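Berker 90 field refractor: three months with a small telescope for planets

The Berker 90 is a short refracting telescope sold with an alt-azimuth mount, a folding tripod and two eyepieces. Hosance supplies it at £657 with the full kit, and I paid that price in July. I wanted a telescope that could be carried up a hill in one trip and that would show Mars and Saturn well enough to sketch. Most of my observing is done from a field at 1,387 feet with a fair southern horizon, where wind is the main problem and street lighting is not.

The tube has an aperture of 90 mm and a focal ratio of f/7. The objective is a doublet with one low-dispersion element. False colour is present on bright targets: a thin violet edge on Venus, a faint one on the lunar limb, none that I could detect on Saturn. Focus is by a dual-speed rack and pinion. The fine control had a little backlash on arrival, which I removed with a quarter turn on the tension screw. The dew shield slides back over the tube and stays where it is put.

Cool-down is short. Taken from a heated room to an outside temperature near freezing, the image settled after about 25 minutes. Star tests at high power gave closely matched diffraction rings on either side of focus, with slight undercorrection and no astigmatism. I have looked through refractors at twice the price that did no better.
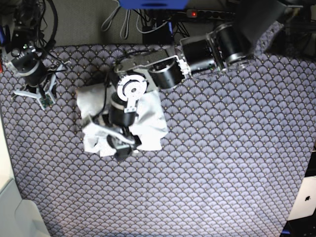 Filed under: Planetary Observing

On Mars the telescope reaches its useful limit quickly. At 150x the disc is small but steady, and on a good night the polar cap and the larger dark markings can be held without effort. Syrtis Major was plain. Hellas showed as a pale patch, and I would not claim more than that. A light orange filter improved the contrast of the markings more than a further step in power did. Observers who want to follow dust storms in any detail will need more aperture.

Saturn was better than I expected. The rings were sharp at 120x, with the shadow of the globe visible behind them, and Titan was easy. Jupiter gave two main belts at any time and a third when the air was still. Shadow transits of the moons can be followed from start to finish.

The mount is the weak part of the package. Its slow-motion controls are smooth in azimuth and stiff in altitude, and at 150x a tap on the tube takes nearly four seconds to die away with the legs extended. With the legs closed and the observer seated, this drops to 2 seconds. Hanging a weight under the spreader helps a little. I tried the same tube on a Baptista equatorial head belonging to Hugo Leblanc, and the vibration all but disappeared, though the load was then too heavy for a long walk.

Of the two eyepieces, the 25 mm is good and can be kept. The 10 mm has tight eye relief and soft edges -- it was replaced within a week by a Trestimis 9 mm, which accounts for most of the planetary results given here. The star diagonal is adequate. The finder is a plain red-dot unit, and its dimmest setting is still too bright for a dark site.

The padded case holds the tube, diagonal and eyepieces, but has no room for the mount. Its zip runs the wrong way round and catches on the lining at one corner.

Optics: very good
Focuser: good after adjustment
Mount and tripod: fair
Eyepieces: one good, one poor
Case: fair

Hosance also lists the tube without the mount. Anyone who already owns a solid head should order that version and put the difference towards a short eyepiece.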